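Shared Office Files: Frequently Asked Questions

These questions come to us most often from new tenants of the Hanrahan rooms. If yours is missing, please write to Vanderleia Vieira at the front desk and she will add it.

Where do the files live?

All current box files stay with the grey shelving unit in the front room, the one with the open compartments and the potted flowers. Archived files go to the Dornell storeroom, and you need a key from Ostap Bilyk to go in there. 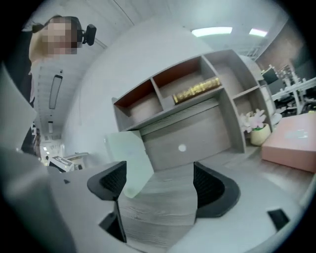
The shelving unit in the front room, with the flowers at the right side.

What do the colours mean?

Pink is for tenancy and contracts. Green is for suppliers and repairs. We tried to have more colours in the past, but people mixed them up and we went back to 2. Please do not buy files in other colours, even if they are on sale.

Which files should I order?

We use the Lamarix box file. It holds 200 sheets of normal printer paper, or a little less if you use plastic sleeves. Ask at the desk before you order, there are usually spare ones in the storeroom.

How do I write the label?

Write the subject first, then the name of the tenant, in black pen and capital letters. The text must be near the top of the spine, so it can be read when the files stand close together. The pink file by the shelves shows the layout: small print near the top of the white label and a small white sticker near the bottom. On the sticker we put the shelf code — if it falls off, do not guess the code, look it up in the Pukaseo list.
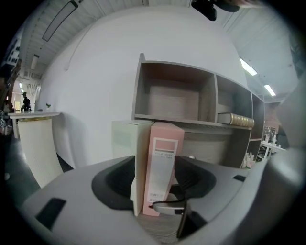

What is the Pukaseo list?

It is our index of all files. At present it has 168 entries. Emerson Arruda keeps it up to date and prints a fresh copy every December. If you start a new file, send him the title the same day.

Can I take a file home?

No. You may carry it to any table on this floor, but it should be back before 9 in the evening. If you need a paper at home, make a copy and put the original back in the same order.

How should I carry a full file?

Close it first and hold it flat with both hands, with one hand under each side. A full box is heavier than people expect, and the clip inside does not always hold when the box is turned over. 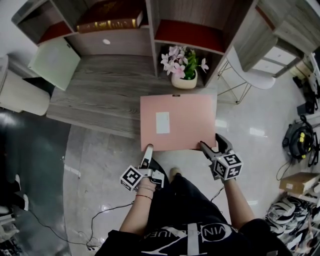

If the clip is already weak, put an elastic band around the box and tell Ostap, who will change it for a new one. Please do not repair it with tape. The tape leaves glue on the cover and then the files stick to each other.

May I put other things in the compartments?

The thick book with the gold lettering stays where it is. It belongs to the room. Cups, chargers and lunch boxes should not be left there overnight — we move them to the lost property box.

Who waters the flowers?

The pink ones on the unit are artificial, so please do not water them! A dry cloth is enough for the dust.

I have found a file in the wrong place. What should I do?

If you know the right place, put it back. If you are not sure, leave it at the desk with a note saying where you found it. Eimear Keogh checks the desk at the end of the day.

Can I throw away old papers myself?

Only copies. Originals must be seen by Dirceu Prado first, also when they look very old or have no signature.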